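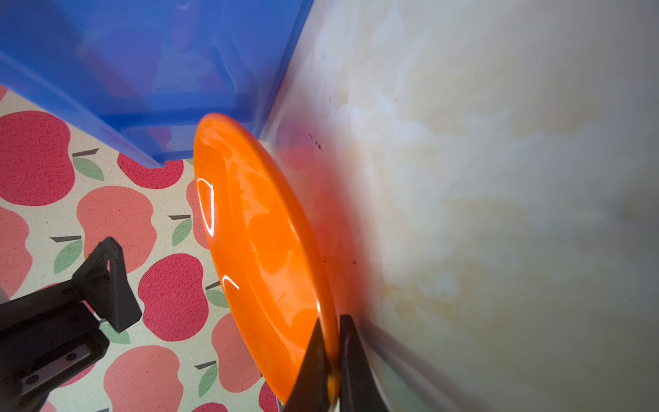 Sakville, le 26/09/2023 — La ressourcerie Clulico ouvre un rayon permanent consacré à la vaisselle dépareillée dans son local de la rue Vilela. Assiettes, soucoupes et plats y seront vendus à l'unité ou prêtés pour des repas de quartier, des fêtes d'école et des réceptions familiales.

Depuis février, l'atelier a reçu 1383 pièces, apportées par des particuliers ou cédées par des restaurants en fin d'activité. Chaque pièce passe par la table de tri, où l'on vérifie le bord et le dessous avant de la classer par taille. Les assiettes ébréchées sont retirées de la vente et confiées à l'atelier mosaïque Lerko.

« Les gens nous demandaient surtout des services complets, et nous n'en avions presque jamais », explique Vernon Fehr, responsable du tri. « Nous avons fini par tout mettre ensemble, les couleurs unies avec les motifs, la vaisselle de restaurant avec celle de la maison. »
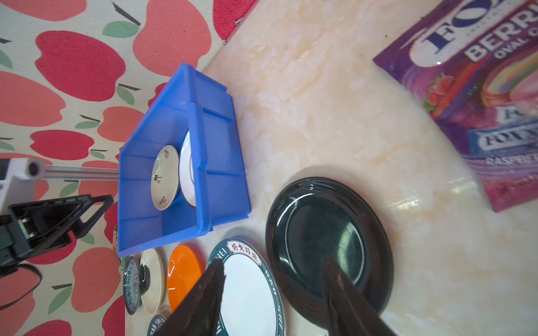 Sur la table de tri se côtoient ainsi une grande assiette noire, une assiette orange brillante, une autre à bord bleu et blanc et une assiette blanche cerclée de vert, marquée de caractères chinois rouges. Les caisses bleues servent au rangement et au transport. Elles sont prêtées avec la vaisselle et doivent revenir en même temps qu'elle.

Le tarif est fixé à 50 centimes la petite assiette et à un euro la grande. Pour le prêt, Clulico propose des lots de 15 ou de 50 assiettes, contre une caution de 50 euros rendue au retour du lot. La vaisselle peut être rapportée sans être lavée — un supplément s'applique alors au nettoyage.

Les dons sont acceptés aux heures d'ouverture du local. Les verres et les couverts ne sont pas repris pour le moment, faute de place sur les étagères.

Contact presse : Bradley Haslam, Clulico, rue Vilela, Sakville.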